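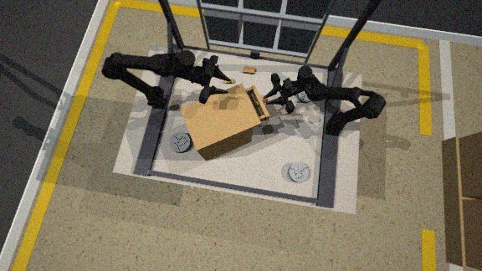 Figure 13.1 A light tan wooden box near the middle of a pale work surface.

Chapter 13
The Table and the Things We Put on It

Before You Begin

In the last chapter we spent a good long while with chairs, and if you did the exercises you have probably sat in more of them than you ever expected to, and perhaps turned one or two upside down in a store while the clerk looked on. Now we come to the table. Students often tell me they expect this to be the easy chapter, and I can see why. A chair has to hold a living person who leans and wriggles and tips back on two legs after dinner. A table only has to stand there.

But think for a minute about what we ask of it! We roll out dough on it and lean our whole weight into the rolling pin. We write on it, and get cross if it wobbles. Children do homework at one end while somebody peels potatoes at the other. We climb on it to change a light bulb (please don't, but we do). In many homes the same table has done all of this for thirty or forty years, and the marks it carries are the nearest thing the family has to a diary.

When you have worked through this chapter you should be able to name the main parts of a plain table, explain why some tables rack and others hardly move, choose a height that suits the work, and talk sensibly with a customer or a relative about wood and finish. You will need a tape measure, a pencil, and a table you are allowed to crawl under.

A Table in Plasbridge

I learned most of what I know about tables in Plasbridge, a town of 962 people when I moved there, with one furniture shop on the main street. The shop was called Zadora, and it belonged to Birgit Baumgart, who had taken it over from her uncle and kept his stove, his glue pots and his dreadful radio. I went in one November afternoon to ask about a kitchen table that swayed whenever anyone cut bread on it.

She didn't ask what wood it was or how old. She asked me what was under it. I had eaten at that table for six years and I had no idea. I went home, lay down on the kitchen floor with a flashlight, and had a look, and I have been lying down on kitchen floors ever since.

That is really the first lesson of this chapter. The top of a table is the part we wipe and polish and admire, and the part that is most often talked about in the store. Most of what keeps it standing is lower down. So get underneath, or at least crouch, and look at how the legs meet the rest. 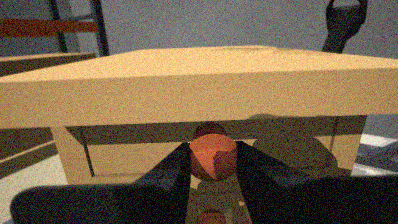

The Parts of a Plain Table

The top is the flat part, and it may be made from one wide board (rare now, and dear), from several boards glued edge to edge, or from a manufactured sheet with a surface bonded to it. Solid wood swells a little in damp months and shrinks again in dry ones, and it does most of this across the grain. A table maker has to leave it room to do so. If the top is screwed down hard along every side, sooner or later something gives, and you will hear it go, usually at night, with a crack like a dropped plate.

The legs carry the load to the floor. A square leg is simple to make and gives the joiner a flat face to work against. A turned or tapered leg is lighter to look at, though the upper part is very often left square for that same flat face.

The apron is the band of boards that runs below the top, from leg to leg. Beginners tend to think of it as trim. It is the hardest-working part of the whole table. A tall, well-fitted apron holds the legs upright and keeps a long top from sagging, and when an old table sways, the joints between apron and leg are the first place to check. A deep apron does take away room for knees, however, and every maker has to strike a bargain between the two.

Some tables also have stretchers, which are rails set low down between the legs. You will meet them on workbenches and on old farmhouse tables, where they are often worn hollow by generations of boots.

Racking, and How to Find It

Racking is the name for that sideways sway I took to Birgit. Stand at one end of the table, put both hands flat on the edge, and push gently away from you, then to the left and right. Watch the legs while you do it. If all the legs lean together, the joints are loose at the top. If the table rocks from corner to corner and the joints stay tight, you have an uneven floor or one short leg, and that is a much happier thing to find.

My own table had two loose joints at the same end. Birgit knocked them apart, cleaned off the old glue, glued them fresh and left the clamps on overnight. She charged me for the glue.

Height and Work

Most dining tables stand between 28 and 30 inches high. That suits a seated adult with a plate. It is too low for kneading or planing on your feet, as your back will tell you by the second loaf. A good starting height for standing work is a few inches below the bent elbow, and lower again if the job calls for pressing down.

Remember, too, that what you set on the table has a height of its own. A person reaching into a deep box on a counter is working at the level of the rim, and may have both shoulders up by the ears before the job is done. If the box stays there all day, lower the table or use a shallower box.

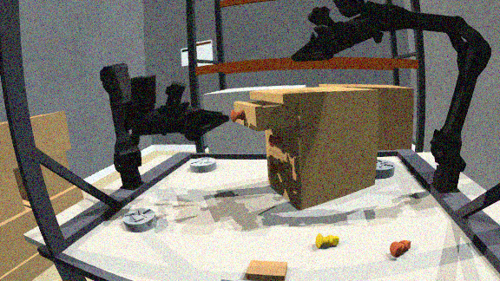
Figure 13.2 A white-topped worktable with a large brown box.

Try It Yourself

Choose one table at home or at school. Measure its height, the depth of its apron if it has one, and the space left between the apron and the seat of a chair pushed up to it. Then sit down and notice whether you can cross your legs. Write your notes in the same book you used for the chairs.

Next, do the push test described earlier in the chapter. Make a small sketch of the underside and mark any joint that moves. Keep the sketch handy, as we will come back to it in the section on glue and clamps.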